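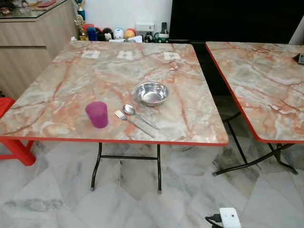
Dining corner, folding table with cup, bowl, fork and spoon.

Ulletti House, shared dining area
Minutes of the residents' meeting, 10/22/26

Present: Jacobus Sibiya (chair), Kagiso Naidoo (minutes), both Parsons Street flats, upstairs front, upstairs back. Apologies from ground floor rear.

Started late, key to the side door again.

1. Last minutes
September minutes read, agreed. One fix: the kettle was paid for out of the kitty, not by Jacobus. Corrected in the book.

2. Tables
Long one this. We now have the two folding tables with the marble pattern tops, red edging. General feeling they look fine and wipe down easy. Upstairs back would have liked plain white, noted.
Cost 90 for the pair, paid, receipt in the tin.
Where they go: Jacobus wants them pushed right together as one long table for the monthly supper. Kagiso prefers a gap so people can get through to the cabinet. Tried talking it out, no joy, went to a show of hands. Agreed: gap for everyday, pushed together for suppers only. Whoever cooks moves them back after.
Folding them up: lift, don't drag. Check the crossbar before you let go of the top.
Little white square stickers on the tops. Upstairs front asked can they come off. Left for now, Kagiso to try warm water on one corner and report. No scraping with knives please.
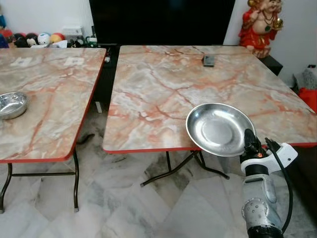
The two tables side by side, gap as agreed under item 2.

3. Things left on the tables
Phones, remotes, keys, mail. Discussed at some lenght. Agreed tables are cleared by the last person to eat, and anything not for eating goes on top of the cabinet. Jacobus says he will forget. Minuted at his request.
Steel bowls: fine to leave one out if it's clean. Dirty ones to the sink same night.
Cutlery goes back in the drawer with handles facing out. Parsons flat 2 asked why, told it is how it has always been done. She'd like it recorded that she isn't convinced.
Plastic cups. Upstairs front wants everyone to keep to one color, so we know whose is whose. Purple already claimed. List to go up inside the cabinet door, write your name next to your color. If two people want the same one, sort it out between you.

4. Supper
Next one cooked by Parsons flat 1. Rice, beans, something with eggplant. Expecting 20 with guests, so chairs are short. The red stool counts as a seat. Kagiso to ask the Derkolmont building for a loan of chairs, Jacobus to carry. Bring your own bowl if you can.
Budget: 167 in the kitty after the tables. Agreed not to spend more than half of it. Receipts this time.

5. Cabinet
Door sticks. Upstairs back has a plane and will have a look. Nobody to kick it.
Bottom shelf to be emptied and washed, the vinegar spill is still there from summer. Kagiso and upstairs front, before the supper.

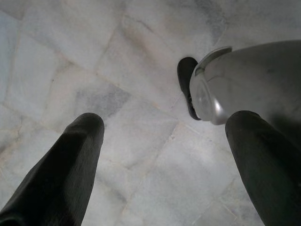 FLOOR

6. Marble tile. Cleaning rota has slipped, three of us admitted it. New rota starts this week, order as per flat numbers, sheet on the fridge. Sweep first, then mop. Cold water and a drop of Wirnier floor soap, no vinegar, no lemon, it dulls the stone. Jacobus has been using vinegar. Has agreed to stop.
Mop head needs replacing, Parsons flat 2 will get one and claim it back.
Table feet: make sure all the caps are on before sliding anything. If a cap goes missing, put a bit of cloth under the leg and tell Kagiso.
Professional polish raised again. Quote was 1,000, far too much, dropped. Upstairs front has a cousin who may do it cheaper, will ask.

7. Any other business
Side door key, get two copies cut. Jacobus.
Window catch still loose. Carried over.
Request for quieter chair moving after ten at night. Agreed by all, Parsons flat 1 looking at teh ceiling.
Tin to be kept on the top shelf from now on.

Actions
Kagiso: stickers, Derkolmont chairs, cabinet shelf with upstairs front, color list.
Jacobus: keys, carrying chairs.
Upstairs back: cabinet door.
Parsons flat 2: mop head.
Upstairs front: cousin re polish.

Next meeting after the supper, date to go on the fridge. Tea made by upstairs back, thanks.
K. Naidoo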